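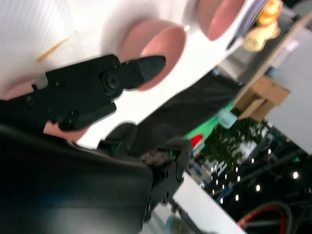 Tray with pink cups, how do I get it clean between rounds?

Home & Kitchen Help > Cleaning and Tidying

Posted by tidy_in_sornholm, Jul 15, 2024

I have a white tray with round pink cups set into it, and I love it! I use it for sorting little things at the kitchen counter (nuts, seeds, beads when my niece is over) and it gets pulled out nearly every day. The trouble is what stays behind. The white part has very fine lines all over it and crumbs seem to settle along them, and then there's always a stray toothpick lying across the top that I miss until I tip the whole thing over the sink.

I'd like to keep it nice. What do you all use to get into the rims of the cups? A sponge is too fat, and a paper towel just pushes stuff around. Also, do you clear the top first or the cups first? I've tried both and can't decide.

Saadet Duman

Oh, I have one very much like this and I'm so glad somebody asked! Top first, every time. Pick off anything long by hand, toothpicks and bits of straw and so on, then take a soft dry pastry brush and go along the lines, never across them. Across just packs the crumbs in. Brush toward one corner and knock it out over the trash.

Then do the cups. I wrap a damp cloth around the handle of a teaspoon and run it around the inside of the rim, and it fits beautifully. Two turns per cup is plenty for me unless something sticky got in there. After that a quick rinse with a drop of dish soap, and I stand it on its long side to dry. I started doing it this way in May and the pink still looks as cheerful as the day I unwrapped it.

One more thing, if you sort beads AND food in it, wash it in between even when it looks clean. Bead dust is real!

merkov_kitchen

brush. any brush. old toothbrush works

proston_pat

Agree with Saadet on top first, but I skip the spoon and use a cotton swab for the rims. It takes longer and I enjoy it, what can I say. For the fine lines I like a baby's hairbrush, the really soft kind, which picks up brown crumbs that my pastry brush left sitting there. I'd check for a dishwasher mark on the bottom before trying that. Mine doesn't have one so I've always washed it by hand in lukewarm water.

Also, a shallow bowl next to the tray for used toothpicks changed everything at my house. They go straight in there now and the tray stays clear for the good stuff!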